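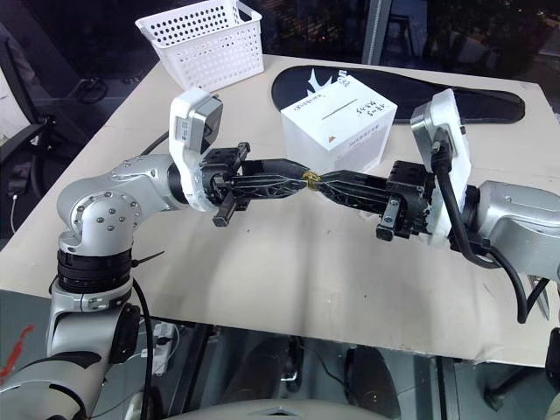
According to Arvid Sjögren, the random battles in Dumton were never meant to be skipped, and anyone who turns them off in the options menu is playing a different game from the one he made. He told me this before I had my notes open. I had turned them off at hour nine.

Dumton is the first RPG from Onent, and Sjögren wrote and designed most of it. It came out on PC in January and gets its console version this month, which is why he was doing interviews at all. I finished the PC version over the spring. I liked the first third a lot, put up with the middle, and thought the end was pretty good once I could get to it. So I went in with some complaints, and to his credit he let me get through them.

The battles first. You walk four or five steps, the screen swirls, you fight the same three swamp birds. I asked if that was really a decision or just how these games used to be and nobody at Onent questioned it.

"We questioned it every week," Sjögren said. "The marsh has to wear you down. If you stroll through it, then reaching Zhuravel means nothing. You see the lamps and you are supposed to be down to your last tonic."

That works once. Zhuravel is a great arrival, I told him, the music drops out and you get the long bridge and the gate. But the story sends you back across the marsh three more times and by then you're strong enough that the birds die in a single hit. You aren't worn down by that point, you're only held up. He thought about it for a while and said the return trips were "maybe one too many." I would say two too many, but okay.

The box says 96 hours. I asked where that number comes from, because I saw the credits well before that and I'm slow. He laughed and said it was a tester's save file with everything done, including the fishing.

"Marketing asked me what the longest clean save was and I told them. I didn't know it would go on the box."

I'm not sure I buy this. Somebody at the studio saw the box before it shipped. A long number still sells RPGs, even to people like me who complain about it, and I'd respect it more if they said so. When I put it that way he only said that players can stop whenever they like.
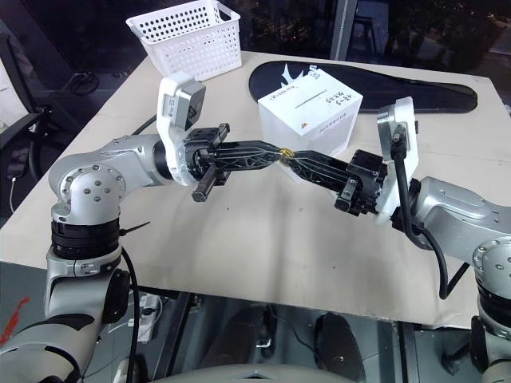 We moved on to crafting, which is where I nearly quit. There are 1153 recipes in Dumton and you begin with none of them, and the game won't tell you what a recipe makes until you've spent the materials on it. I ruined a whole stack of silver reed this way making what the menu called a Lesser Poultice. I already had plenty of Lesser Poultices. They drop from the birds.

Sjögren was more defensive here than anywhere else. He said the old games he grew up with hid everything, and you traded notes at school, and he wanted to get that back.

"You're meant to be a little bit lost," he said. "You ask a friend. The friend is wrong. You go back and tell him he was wrong. I miss that."

I miss it too, but I also think we remember it kindly because we were eleven and had one game for the whole summer. Today there's a full recipe list online within a week, and what you get is a player with the game on one screen and a spreadsheet on the other. He knows that. He said he has seen the spreadsheet and found a mistake in it, and he wouldn't say which line.

Then there's Skalik. If you've read any reviews of Dumton you'll know the name, since he's the party member everybody either loves or leaves at the inn. He is a tax collector who joins in the second chapter, can't equip a weapon, and charges the party 400 coins each time he levels up. I thought he was the best thing in the game and I wanted to hear that he was planned from the start.

He wasn't. Sjögren said Skalik was a shopkeeper who got moved into the party when another character, a knight, had to be cut late on. The coin thing was put in as a joke and then they had to balance the economy around it.

"The knight was very boring," he said. "He had a sad brother."

It explains a few things. There's a scene at the ferry where Skalik makes a speech about honor that doesn't sound like him at all, and I'd wondered if it was a translation slip. Sjögren confirmed it was the knight's speech. They had already paid for the music that goes under it.
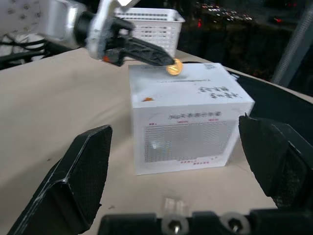

What bothered me most about the later chapters was that the side quests dry up. You can do all sorts of odd jobs around Zhuravel, and some of them are better written than the main plot, and then past the ferry there are 2 for the rest of the game. Both are deliveries. I asked if they ran out of time.

"Yes," he said.

I waited for the rest but that was the answer. It was the one I liked best of the whole afternoon.

The console version doesn't add any quests. It does let you set the battle rate on a slider, where the PC version only has on and off, and it marks recipes you've already tried. He insisted the second one was a bug fix. I asked if he'd be adding a sequel hook, or a harder mode, or any of the usual stuff, and he said Onent is working on something smaller that has no crafting in it. I said I'd believe it when I saw the inventory screen.

As for replaying Dumton on console, I might, up to the first night in Zhuravel. I'd leave the battles on this time to be fair to him, at least until the second trip over the marsh. And I'd keep hold of the silver reed.

Posted 8/8/22
By the RPG desk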